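Jillenmont Library Adds Home Goods to Lending Collection

The Jillenmont Public Library has expanded its lending collection to include household and travel items, the library announced in December. Cardholders may now borrow small tools, kitchen equipment, sewing supplies, phone and laptop chargers, and a range of other goods at no charge.

The new collection, known as the Home Shelf, opens with 50 items. It is housed at the main branch on the ground floor, next to the periodicals room, and is open to any resident with a card in good standing. Materials may be reserved through the online catalog or requested in person at the front desk.

Planning for the collection began after a survey of cardholders asked which services they would like to see beyond books, music and film. Respondents most often named items that are needed for a day or a weekend and then sit in a closet for the rest of the year. Power adapters and basic hand tools were near the top of the list, along with cake pans and folding tables. 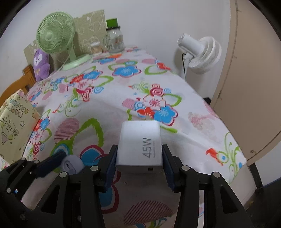
Funding was provided through a grant of $2000 from the Nakamura Fund for Neighborhood Libraries, which supports small lending projects in the region. The grant covered the purchase of new items, storage bins and replacement parts. Shelving was transferred from the former Vuvetau branch, which closed when its services were moved to the main building.

Items circulate for 7 days and may be renewed once if no other patron has placed a hold. Each household may have 2 items from the Home Shelf checked out at one time. These items do not count toward the regular limit on books and other materials.

The library does not charge daily fines on the collection. A replacement fee applies only if an item is lost or is returned in a condition that prevents further use. The fee for each item is printed on its tag and listed in the catalog record. Patrons who notice a fault are asked to tell a staff member at the time of return – no fee is charged for ordinary wear.

Electrical goods are inspected by library staff when they come back and are held overnight before being lent again. Sharp tools are lent only to cardholders who are 18 or older, and must be returned to the desk in the case provided. They may not be left in the outdoor book drop. The same rule applies to glass items and to anything too large to fit through the slot without force.

Reservations are handled through Flurkico, the catalog system already in use at the library. Patrons will find the collection under its own heading and can search it by type of item or by date available. A printed list is kept at the front desk for those who prefer not to use the online catalog. 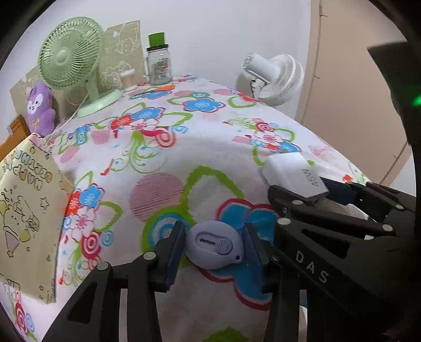
Donations and Suggestions

The library will accept donated items for the Home Shelf beginning in March. Goods must be clean, complete and in working order, and electrical items must have a legible rating label. The library is unable to accept car seats, helmets, space heaters, or any product under recall. Donated items that cannot be added to the collection will be returned to the donor on request.

Suggestions for future purchases may be submitted on the form available at the front desk. Requests will be reviewed in the spring, when the library expects to publish its first report on use of the collection. The Home Shelf is available during all regular hours, with the last checkout at 7 p.m.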